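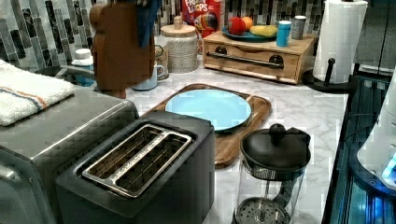

図1　評価用カウンターの手前側にトースターとフレンチプレス、まな板の上に水色の皿。奥の木箱には引き出しがあり、果物の皿とタンブラーが載っている。

# 家庭内片付け動作のための計画ソフトウェア「Fawzy」 中間進捗報告

提出先：Somstead基金 助成担当 コンセイソン・タヴァレス様
報告者：イルヴァ・ホルムグレン（Fawzy開発班）
10月5日（木）

いつも温かく見守ってくださり、ありがとうございます。前回の報告書をお送りしたあと、タヴァレス様からとても丁寧なご質問をいただきまして、班のみんなで読み回しながら「ここは確かに書き足りなかったね」と話しておりました。今回はそのご質問にもお答えするつもりで書いておりますので、いつもより少し長くなってしまうかもしれません。お茶でも飲みながらお付き合いいただければ幸いです。

## 今期のあらまし

夏の初めの時点では、Fawzyは「物が少なく、向きも揃っている台の上」でなら計画を立てられる、という段階でした。今期はそこから進めて、ふつうの台所のように大小の物が重なり合って見える場所でも、認識から経路計画、制御までを一続きで動かせるようにすることを目標にしてまいりました。

結果を先に申し上げますと、一続きで動かすところまでは到達しました。ただ、安定して動くと胸を張れるのは不透明で形のはっきりした物に限られていて、ガラスと布、それから光る金属についてはまだ宿題が残っております。このあたりは後ろの節で詳しく書きます。

8月に行った通し評価では、211回の試行を記録しました。すべての試行について、認識の出力、計画器の内部状態、制御側の指令値を同じ時刻軸で保存してあります。前回は認識と計画の記録がばらばらで、失敗の原因を探すのに何日もかかっていたものですから、これだけでもずいぶん気持ちが楽になりました。

## 認識（Zundwoodモジュール）

認識部分は引き続きロスティスラフ・ベネシュが担当しています。モジュールの名前は前回と同じZundwoodのままですが、中身は半分以上入れ替わりました。

いちばん大きな変更は、物体ごとに一つの箱を当てはめるのをやめて、「触ってよい面」と「避けるべき体積」を別々に推定するようにしたことです。たとえばトースターの場合、避けるべき体積は本体全体ですが、パンを入れる作業で本当に必要なのは上面にある細長い二つの口の位置と向きです。本体の箱だけを推定していた頃は、口の向きが本体の向きから数度ずれただけで挿入の計画が立たなくなっていました。今は口の縁を直接とらえているので、隣の大きなステンレスの器具と一部が重なって見えるような角度でも、口の向きは落ち着いて出るようになっています。

一方で、そのステンレスの器具そのものはなかなかの難物です。上の縁に光が走るせいで、奥行きの推定がそこだけ抜け落ちてしまいます。抜けた部分を「何もない空間」とみなすと腕がそこを通る計画になってしまいますから、当面は「わからない場所は塞がっているものとして扱う」という慎重な設定にしました。安全ではあるのですが、通れるはずの隙間まで塞いでしまうので、手前側の作業では遠回りが増えています。

布についても少し書かせてください。器具の上に掛けたタオルは、以前は器具の一部として認識されていました。そうすると、器具の背が実際より高いことになったり、垂れた部分が壁のように扱われたりします。現在は布らしい領域に別のラベルを付けて、「触れても壊れないが、引っ掛けてはいけないもの」として計画側へ渡しています。青とオレンジの帯が入った白いタオルでは、帯のところで領域が二つに割れてしまう不具合が残っていまして、ベネシュが学習データの柄物を増やして取り組んでいるところです。

フレンチプレスは、蓋と取っ手が黒いので、そこだけはよく見えます。ところがガラスの部分は背景が透けてしまい、中の金属の棒と網の円盤が宙に浮いた別の物体として登録されることがありました。蓋が見つかったら、その下に円筒形の容器があるものと仮定して補う規則を加えたところ、円盤が独立した物体になることはほとんどなくなりました。規則で補うのはあまり美しいやり方ではないと本人は申しておりますが、私はひとまずこれで良いと思っています。

## 計画

計画器はヴェンドゥラ・イレシュの担当です。今期の作業の中心は、「先に何をどかすか」を決める上位の計画と、腕の動きを決める下位の計画との間のやりとりでした。

わかりやすい題材が、カウンター奥の木箱です。前面に横長の取っ手が付いた引き出しがあり、箱の上には果物を盛った皿とタンブラーが載っています。引き出しを開けるという指示に対して、以前のFawzyは取っ手をつかんで引く動作だけを計画していました。箱が軽ければ箱ごと動きますし、上に載っている物も一緒に動きます。そこで、物が物の上に載っているという関係を計画器に持たせ、引く力の見積もりが一定の値を超える場合には、箱を押さえる動作を加えるか、上の物を先に移すか、どちらかを選ばせるようにしました。

選び方の基準については、班の中でもかなり議論になりました。上の物を全部移せば確かに安心なのですが、移す先の空きが必要ですし、リンゴやバナナの載った皿を傾けずに運ぶのはそれ自体が難しい作業です。今のところは押さえる動作を優先し、それが立てられないときだけ移動を検討する、という順番にしてあります。

もう一つ、置き場所の選び方も変えました。まな板の手前側のように木の面が広く空いている場所は、計画器から見ると魅力的な仮置き場です。しかし、まな板には縁の立ち上がりがあり、斜めに置かれていることもあります。縁をまたぐ形で物を置こうとして不安定な解を出す例が続いたため、仮置き場の候補は、縁の内側にすっかり収まるか、完全に外に出るかのどちらかに限りました。

計画時間の上限は4000ミリ秒に揃えました。時間内に解が見つからなければ、途中まで得られた計画を捨てずに保存し、条件を一つ緩めてやり直します。どの条件を緩めたかは記録に残りますので、あとから「なぜこんな動きをしたのか」をたどれるようになりました。タヴァレス様が前回お尋ねになった「説明できる失敗」というお話に、少しは近づけたのではないかと思っております。

## 制御

制御ループは50ヘルツで回しています。計画器から届く軌道は点の間隔が不揃いなので、制御側で補間し直してから指令値にしています。8月の初めまでは、この補間が計画の差し替えのたびに最初から計算されていて、差し替えの瞬間に腕がわずかに止まる癖がありました。差し替え前後の速度をつなぐように直し、今は止まらずに次の軌道へ移れます。

接触の検出は、まだ閾値を手で決めています。マグの取っ手に指を通すような軽い接触と、カウンターの面に手先が当たる接触とでは望ましい反応が違うのですが、今の実装はどちらでも同じように減速します。ここは次の期の早いうちに手を入れるつもりです。

## 道具立てと記録

地味な仕事ではありますが、ベゴーニャ・バジェホが作ってくれた再生ツールのことは、ぜひご報告しておきたいと思います。保存した試行を選ぶと、認識結果と計画の候補、実際の指令値を並べて、好きな時刻から再生できるというものです。さらに、認識の出力だけを新しい版に差し替えて計画をやり直すこともできます。腕を動かさずに版の比較ができるので、実機の時間を取り合わなくて済むようになりました（これは班の平和のためにもたいへん効いています）。

このツールを使って、今期は登録された不具合のうち49件を閉じました。内訳で目立ったのは座標系の取り違えと、古い認識結果を新しいものとして読んでしまう時刻の問題です。後者については、認識結果に有効期限を付け、期限が切れたものは計画器が受け取りを拒むようにしました。最初は期限を短くしすぎて計画器が拒んでばかりになり、ずいぶんやきもきいたしましたが、今は落ち着いています。

## 遅れていること

正直に申し上げなければならないのが、Rorkstead社の手先モジュールとの接続です。当初の予定では今期中に通信部分の試験まで終えるはずでしたが、先方の通信仕様が途中で改まり、こちらの変換層を書き直すことになりました。仕様書はすでにいただいており、変換層の骨組みもできていますが、試験は次の期にずれ込みます。費用の面では人件費の枠の中で吸収できる見込みで、追加のお願いをするつもりはございません。

また、果物の扱いについては、申請書に「柔らかい物の把持」と書いておきながら、ほとんど手が付けられておりません。制御側の接触検出が先に片付かないと意味のある評価にならないというのがイレシュの意見で、私も同じ考えです。順番を入れ替えることをお認めいただけるとありがたく存じます。

## 次の期の予定

- 光る金属の面で奥行きが抜ける場合の補い方を、複数の視点から得た結果の統合に切り替える（ベネシュ）
- 接触の種類に応じて減速の仕方を変える（ホルムグレン、バジェホ）
- 引き出しを開ける作業で、押さえる動作と引く動作を同時に計画する（イレシュ）
- Rorkstead社の手先モジュールとの変換層を仕上げ、通信試験を行う（バジェホ）
- 柄物の布の領域分割を見直す（ベネシュ）

## お願いとご相談

一つだけご相談がございます。再生ツールと試行の記録を、助成期間が終わる前に外の研究者の方にも使っていただけるようにしたいと、班の中で話が出ております。助成の取り決めでは公開の時期が期間終了後となっておりますので、前倒しが可能かどうか、可能な場合はどのような書類が必要か、お手すきのときに教えていただけますでしょうか。急ぎではございませんので、どうぞご無理のない範囲でお願いいたします。

長い報告になってしまいましたが、最後までお読みくださりありがとうございました。ご不明な点がありましたら、どんな小さなことでもお知らせください。

イルヴァ・ホルムグレン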